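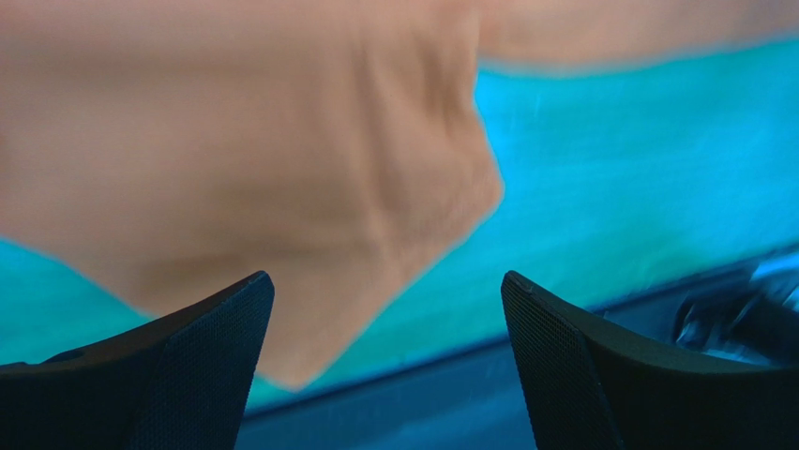
By Rostam Karimi
Student project report, Robotics Practice II
Filed under: Reports, Safety, Stokeo bench
Posted in July

Working rules for a shared bench: what we wrote down and what we changed

Our group was asked to write a set of operating rules for the Stokeo bench, where a two-finger gripper handles clothing on a tabletop. The old rules were one page long and mostly dealt with login accounts. They did not say when a person may reach into the work area, and that was the main thing I wanted to settle.

I read back through the bench log for the spring term. It has 223 entries, and 18 of them mention a hand near the fingers while the arm was powered. None of the 18 reports an injury. In most of them the operator was placing or straightening a garment between runs and had left the arm enabled to save time.

The draft rules for hands in the work area are these:

1. Pause the arm before reaching in. Letting go of the controls does not count as a pause.
2. Say "hand in" and wait for the second person to answer.
3. Keep your hand out from between the fingers, even when they are open.
4. Say "clear" before anyone resumes.
5. Rings, watches and loose sleeves come off before the session.

Rule 2 means that nobody works the bench alone. Two people in the group objected to this and I have recorded the objection in the appendix. The rule stays for now.

The second part of the rules covers the cloth itself. 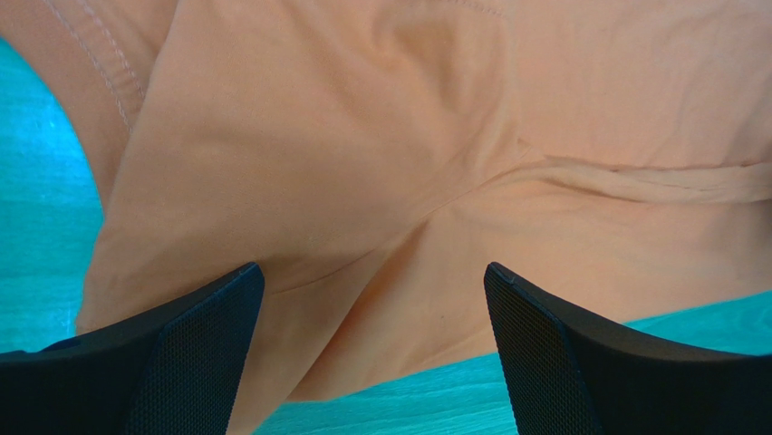 Seams and hems need their own line. A doubled edge is thicker than a single layer, so a grip setting chosen on a flat part of the garment should be checked again at a seam. The draft says to make the first close on any new garment at low speed, with one person at the stop button. It also says to start from an open gripper and look at both fingertips before the close command is sent.

We also added a check of the finger pads. Lint is to be brushed off at the start of each session, and a pad with a lifted corner is replaced before any run. The Nuchit log sheet now has a box for this. Pad changes were not recorded before, so I can't say how long a pad lasts.

The last part is about records. Any run in which a person touches the cloth after the start is marked "assisted" and kept. Earlier groups deleted these runs, and we lost the only account of how often people step in. The spring set, stored on Pirnton, holds 798 runs, and I could not tell from the files which ones were assisted.

The draft was tried for one Thursday session. Rule 4 was missed twice, both times near the end. I have asked for it to be printed on a card beside the stop button.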